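Subject: Re: [teardown-floor] Cell 2 and the socket step: what happens to bench hours?
List: Renov process discussion

Replying inline. I have trimmed the parts that were about the pallet labels, which belong in the other thread.

> We were told in February that the arm would take over the "repetitive part"
> of desktop teardown. From our bench it looks like it gets the processor and
> we get everything else. Is that the plan, or is it a stage? Three of us have
> asked and have had three answers.

It is a stage, but a long one. The current scope for the cell is the processor and its socket. Side panel, cooler and cables stay with the benches until the cell holds its numbers on the socket step. No date has been set for widening the scope, and I would not trust one if it had been.

The reason the processor came first has little to do with repetition. Bent socket contacts are the largest single cause of boards going from resale to scrap. A board that leaves here with a damaged socket is worth its metal. The Lurus contract pays by working board, so that step is where a small gain in handling pays back soonest.

> Last week the cell handled 72 units on the day shift. A bench does more than
> that with two people. What are we comparing?

The 72 is correct. It should not be compared with a bench total, as the bench figure covers the whole teardown and the cell figure covers one step. The comparison I use is time at the socket only:

Bench, lever open to processor in tray: 4 minutes per ten units
Cell, same step: slower, and not yet stable enough to publish

The cell is slower. I have said so in every meeting. What it is supposed to give us is a steady approach angle and a record of every pick, so that when a board fails at test we can look up what happened at the socket. At present a failed board comes back with a tag and no history, and the discussion goes straight to who was on shift. I would like that to stop regardless of what the arm costs.

> The prep work has gone up. Nobody has put that in the spreadsheet. We open
> the case, clear the cooler, check the paste, and carry it over. Then we carry
> it back. That is time and it is on our sheet, not the cell's.

Agreed, and this is the part of your message I had no good answer to. Prep for the cell is now a separate line, code 405, starting Thursday. Book the following to it:

- laying the tower on its side and taking off the side panel
- taking off the cooler
- carrying to and from the cell
- waiting at the cell for a clear signal

Do not book paste cleaning to 405 unless the cell sends the unit back for it. Whether the heat spreader has to be wiped before the pick is an open question. Paste residue changes how the fingertips hold, and the people at Plila who supply our pads want samples from us before they commit to a pad material. Until they answer, leave residue as it is when the cooler comes off, and write "smeared" or "clean" on the tag.

> Also: who stands at the cell? The posting says "operator." The job as I have
> seen it is half setup, half fixing, and some of it is reading logs. That is
> not the operator grade.

The posting was copied from the shredder line and is wrong. The draft I sent up this morning splits the role in two. Cell attendant stays at operator grade and covers loading, tray changes and the stop button. Cell technician is one grade higher and covers gripper alignment, pad changes and the log. Bench people get first call on both. Training for the technician role is on the clock, and nobody loses their bench rate while learning it.

I can't promise that the number of bench seats stays the same after the scope widens. I can say that no seat is being removed to pay for the cell in its current form. If that changes, it will go to this list before it goes on a schedule.

For those on the late shift who have not been over to the cell, the socket step on the Dell units:

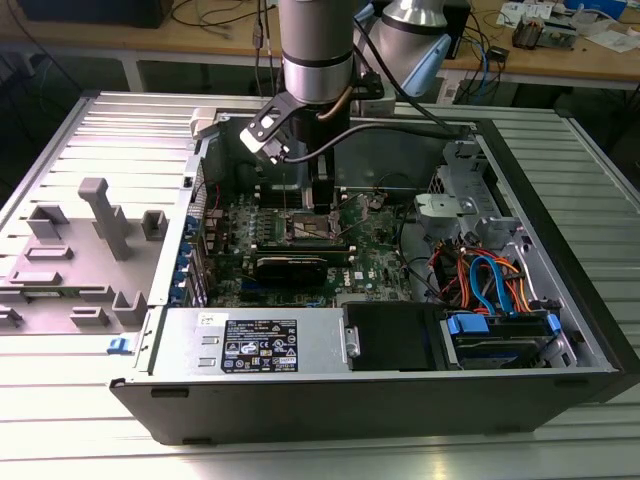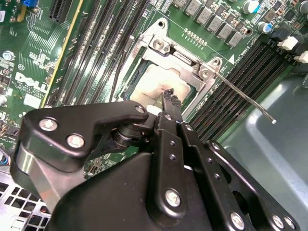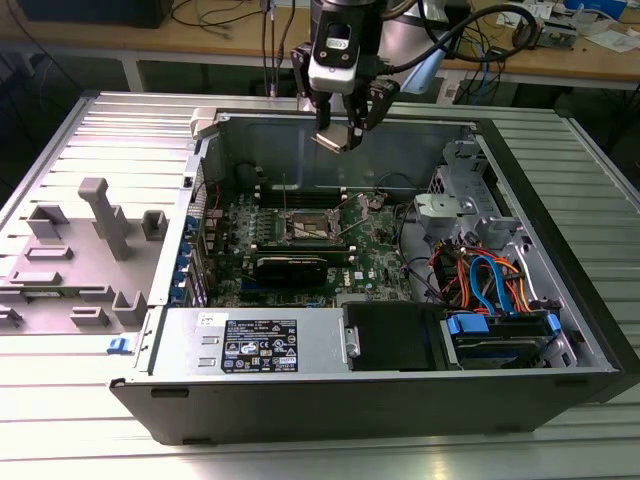
Three things I need from the benches.

First, the side panel. Some of you stack panels on the cart and some leave them next to the tower. Either is fine for the benches. At the cell, keep the panel to the left of the case and flat, inner face up, so the posts do not rock it.

Second, cables. Power and SATA bundles need to stay below the top of the chassis. The approach path assumes it, and the stop will trip if a bundle stands up into it. Tuck them toward the drive cage. No tape; the test people have to peel it off again.

Third, the cards. Leave the graphics card in. I know this is the reverse of the bench order. Pulling it flexes the board, and we want the processor out before that happens.

The next review is after 200 logged picks. I will post the raw log along with the summary, including the failed picks and the 405 hours, so you can work out your own comparison. The Nwosu site is asking for the same data and will get the same file.

If you have notes on prep time from before the new code, send them to me off list with the shift and the bench number. I will add them as a separate column — they can't be merged with booked hours, but they should be visible next to them.

Renov, process engineering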